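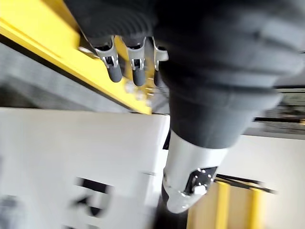 Rundbrief > Finanzierung > Factoring im Kleingedruckten

Die Mindestgebühr, und wer sie bezahlt

Im März hat Bronard seine Konditionen für kleinere Factoringkunden überarbeitet. Das Anschreiben ist freundlich, das Preisblatt weniger. Neu ist eine monatliche Mindestgebühr, die auch dann fällig wird, wenn man in diesem Monat keine einzige Rechnung eingereicht hat. Man zahlt also fürs Nichtstun, was in der Branche unter »Bereitstellung« läuft.

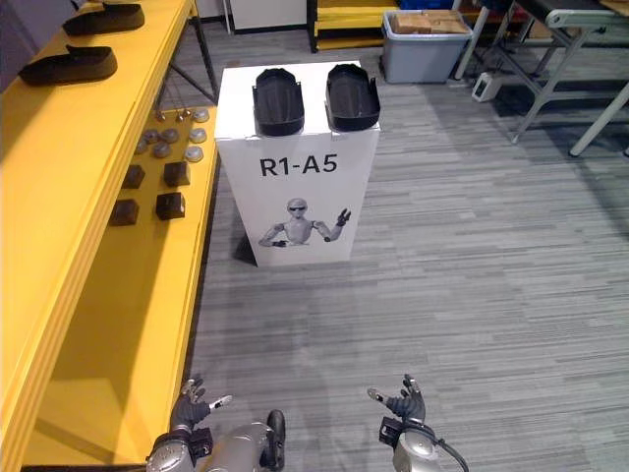 Besonders trifft es Betriebe mit schwankendem Umsatz. Wer im Winter wenig fakturiert, zahlt je Rechnung schnell das Doppelte des beworbenen Satzes. Auch beim Ankauf wird sortiert: Irkley nimmt inzwischen nur noch Forderungen, die so ordentlich in Reihen liegen wie die runden Metallteile auf dem gelben Regalboden, also gleicher Debitor, gleiches Zahlungsziel, gleiche Größe. Der Rest bleibt beim Lieferanten und darf dort reifen. Zhenhua Bai hat für uns zwei Verträge nebeneinandergelegt und fand bei Engström immerhin eine Klausel, nach der die Mindestgebühr aufs Jahr gerechnet wird. Sie steht auf Seite 28, man muss sie mögen.
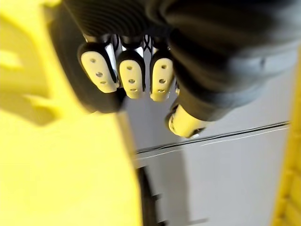
Wie lange bin ich an so einen Vertrag gebunden?

Meist ein Jahr, danach verlängert er sich, wenn nicht rechtzeitig gekündigt wird. Üblich sind 90 Tage zum Laufzeitende, und zwar schriftlich.

Jairo Huanca sammelt für die nächste Ausgabe Preisblätter, gern auch geschwärzte. Das von Kekevard haben wir schon, es kam zweimal.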